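How to set up a food parcel round on your street

Did this in Wallow last winter and keep getting asked how, so writing it down quick before I forget. You need one kitchen or hall with a table, a phone and a few neighbours. Money helps but we started with hardly any.

First, find out who's already doing it. Ring the council, ring the school, ask at the surgery desk. We nearly doubled up with the Balus pantry two roads over. Waste of a month.

Next, flyers. Small ones, through every door, not just the ones you think need it. Put a number to text. People text when they won't ring. Ours went through 113 doors and we had 28 replies, more than we could manage at first tbh. Start with 10 households and keep a waiting list.

Ask on the form: how many in the house, allergies, baby or not, cooker or just a kettle. Do NOT ask about wages or benefits. Puts people off and you dont need it.

Packing. Clear the table the night before, bags out, bins lined. Dry stuff first, tins at the bottom, bread and eggs last. Write the house number on the bag, no surnames.
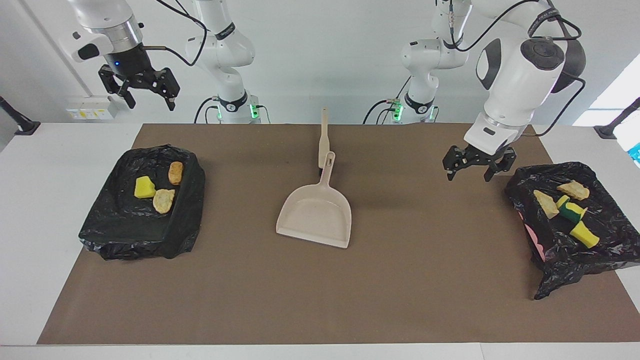
Lined trays and a dustpan on the brown mat.

Basic parcel for 3 people: rice or pasta, two tins of beans, tinned fish, tomatoes, oats, long life milk, oil, onions, carrots, something sweet. Swap what you like. Check dates as it comes in, not when you're packing, you'll be in a rush by then.

Chilled food is a different matter. Needs a fridge with a thermometer and someone writing the temperature down. Leave it out untill you've got that sorted, and talk to the council's food safety people before you start either way.

Delivery. Two people per car, one stays with it. Knock, step back, wait. No answer, text them and take it back with you. Don't leave it on the step, foxes. We finish by 6pm, after that it's kids' bedtime and doors don't open.

Keep a notebook. What came in, what went out, what ran short. For us it was always oil. Ask for that in the next flyer.

Form template is at the bottom of the downloads page, print it double sided.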